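**Door opening, simulated apartments: does the wrist view help or not?**

**gritbin** wrote:

Starting a new thread so the Okov one can go back to controller tuning. I finished the door runs. Setup is the same as before: two-armed robot, simulated apartment, interior doors, policy trained from demonstrations. I trained it twice, once on the head view only and once on head plus wrist. 500 demonstrations each, same seeds.

Each door got 40 trials. A trial passes if the door ends up open far enough for the base to fit through. Head only passed 24 on the hardest door. With the wrist view added it passed 4 fewer on that same door, and I did not expect that.

**lowtorque** wrote:

Which door is the hardest one? And are the wrist images going in at full size or shrunk?

**gritbin** wrote:

The bathroom door, opening toward the kitchen. Images are shrunk to the same size for both views.

**parsnip_jr** wrote:

I don't buy the result yet. Everybody in the Zikard channel gets a gain from the wrist view on drawers and cabinets. A door is a bigger cabinet. Can you post what the policy gets to look at? Numbers alone won't settle this.

**gritbin** wrote:

OK, two renders, left arm on the handle in the first one, gripper open in the second. 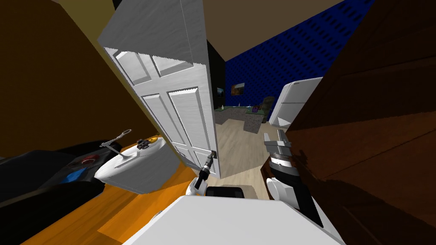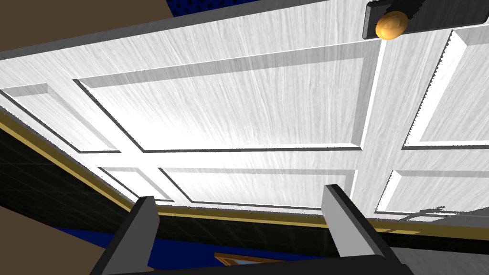 *Posted by gritbin, 29 January 2019 - edited once to fix the attachments*

In the second one the knob is up near the top and both fingers are well short of it. Most of the rest is door panel, with floor and gripper below. My guess is that the policy learns very little from a view like that until the fingers are close, and by then it has already picked a bad approach angle. I have not tested that guess.

**lowtorque** wrote:

The panels might be the trouble. They repeat, so the features look alike wherever you are on the door. A drawer front gives you edges on all sides in one view.

I'd also look at the tilt. Both of these are steep. If you rotate the images upright before training, do the numbers move?

**parsnip_jr** wrote:

Rotating is just cosmetic. The network doesn't care which way is up if it's the same in every run.

**lowtorque** wrote:

It cares if the image encoder was pretrained on upright pictures. Gritbin, was it?

**gritbin** wrote:

Yes, pretrained. I froze it too, which I forgot to say in the first post.

**parsnip_jr** wrote:

Then that's your problem and it has nothing to do with doors. Unfreeze it and run again before anybody quotes this. I still think the wrist view comes out ahead.

**mossy_servo** wrote:

I'd keep the frozen result either way and report both. We had something similar in the Jatoi benchmark - adding a view hurt when the encoder was frozen and did nothing much when it wasn't. We never got the gain people talk about. Our doors had lever handles only, so it may not carry over.

One more thing. Is success scored on the door angle alone? A policy can shove a door that never latched properly and get full marks.

**gritbin** wrote:

Angle alone, yes. The latch is modeled but I don't log it. I can add a check that the handle turned before the door moved.

**mossy_servo** wrote:

Please do. I'd want that before the unfreezing, to be frank. Otherwise you retrain and still don't know what you measured.

**parsnip_jr** wrote:

Agree on the latch, disagree on the order. Both are one overnight job.

**gritbin** wrote:

They're one night each on your machines. The Fikton nodes are booked until March, so I'm on a single card. I'll do the latch check first on the saved policies, which doesn't need any training, and then the unfrozen encoder. Rotated images after that if there's time. Will post the tables in this thread.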